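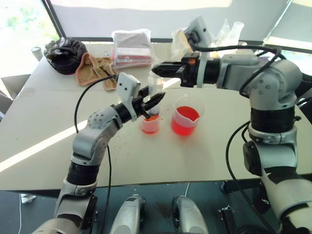 Pouring table: the red liquid in the measuring beaker, with the small clear cup and the tall bottle beside it.

Grikwood Pouring and Measuring Project
Progress report to the Flandemia Fund, April 2023
Prepared by Noemi Whitfield

Dear Marcus,

Thank you again for your patience with us over the winter, and for the kind note you sent along with the second payment. It was pinned up over the sink for weeks!

Since February our time has gone mostly into the pouring table. We wanted containers that people could see through from any seat, so we moved over to clear ones, and we color the water red or orange so the level is easy to read. Katsuhiko Ikeda tried paler shades first (a yellow he was very fond of), but they all but vanished against the white tabletop and he gave them up with good grace.

The small cup is still the hard part. A shallow pour into it asks for more care than a full one, and it tips easily when there is only a little in the bottom. The beaker with the spout has been much kinder to us. We have now written up 47 pours in the logbook, and Rhonda Girard is going back through the early pages, where our handwriting got away from us.

Crumbs and bits on the tabletop remain a nuisance, and I would like us to wipe down between sessions as a matter of habit - Rhonda has put it on the closing list.

Of the $2000 set aside for supplies, we have spent almost half, mainly on containers and food coloring. We would like to use part of the remainder for 20 more cups in a heavier plastic, if you are comfortable with that.

With warm thanks,
Noemi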